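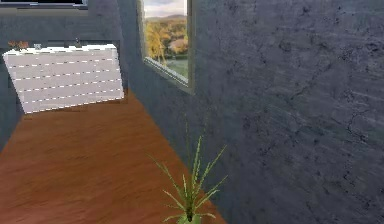 Search this site Search Go

Print this page | E-mail to a friend

Grimotholm walnut cracker: one season in

I've put off writing this one up because I wanted a whole harvest through the machine first, and now I've had it, so get comfortable. We grow walnuts and a few hazels outside Rasau, on a block small enough that the big processors aren't interested and big enough that cracking by hand ruins your winter (and your thumbs). For years we sent everything off in the shell and took whatever price we were given. Last September I finally bought the Grimotholm bench cracker, the middle model with the hopper on top and the adjustable cone.

First impressions were pretty good. It turned up on a pallet, properly strapped, with the legs in a separate carton and a bag of bolts that had the right number of bolts in it. Putting it together took me most of a morning. The manual is a translation and you do have to read some bits three times, mainly the part on setting the gap, but the drawings are clear. It weighs 70 kilos without the hopper, so get someone to help you lift it onto the stand. I had my neighbour Iwona Kozłowski for that, and she ended up staying for the first run because she's got walnuts of her own and was dying to see it go!

So, the cracking. Nuts drop from the hopper into the gap between the cone and the outer drum, get squeezed as they roll down, and fall out the bottom as a mix of shell and kernel. It all comes down to that gap. Too wide and the small ones sail through whole, too tight and you get crumbs. I wasted most of a crate working this out, and we ate a lot of walnut cake.

What I'd tell anyone buying one is to size your nuts before they go anywhere near it. I run ours over a simple set of screens into three grades and do each grade separately, changing the gap in between. Ungraded, I got a miserable number of halves. Graded, it was a different machine, and the last few batches were mostly halves and big quarters, which is where the money is. The manual gives this one line. It should be on the front cover in red.

Moisture matters as well. Ours had been drying on racks for a few weeks and the shells were nice and brittle, but the kernels had gone brittle too and shattered more than I wanted. Buppha Phuthong, who cracks for a few growers over the valley, told me to mist the nuts the night before and leave them under a damp sack. I thought she was having me on. It works a treat – the kernel gets a bit of give back while the shell still pops. Spread the kernels out to dry again straight afterwards or you'll be growing mould.

On speed, I timed a proper run and got 23 kilos of in-shell nuts through in an hour, with me feeding and clearing the tray on my own. The brochure is a good deal more optimistic, though I suppose they have somebody young standing there shovelling. It suits us. If you're cracking for half the district you'll want the larger one.

Now the grumbles. The noise is dreadful. Wear earmuffs, and don't start it at six in the morning if you like your family. The hopper gate is a flat slide that sticks once dust gets into the channel, and I've taken to brushing it out after every crate. The power lead is also far too short, a silly thing to skimp on at this price. And it doesn't separate anything, so you still need to get shell away from kernel yourself. I looked at the Prallent blower, which is meant to bolt on underneath, but the bracket is an extra and the two together cost almost as much as the cracker. For now I'm using an old seed-cleaning fan from Sowa and picking over the rest by hand at the kitchen table with the radio on.

Cleaning is easy enough. There are 2 wing nuts to undo, the drum lifts away and you get a stiff brush in. Don't use water, the cone isn't stainless and mine got a faint bloom of rust from one careless wipe. A bit of food-grade oil sorted it out.

Hazels I can't say much about. I put a bucketful through on the tightest setting and they came out fine, a few splits, but our hazel crop was poor and I didn't have enough to learn anything from. Might do better this year.

Would I buy it again? Yes, and Iwona has gone and ordered one too, so there'll be two of the noisy things on our road. If you're getting the same model, order the spare drive belt along with it, as I waited ages for mine when it was bought separately.

Print this page | E-mail to a friend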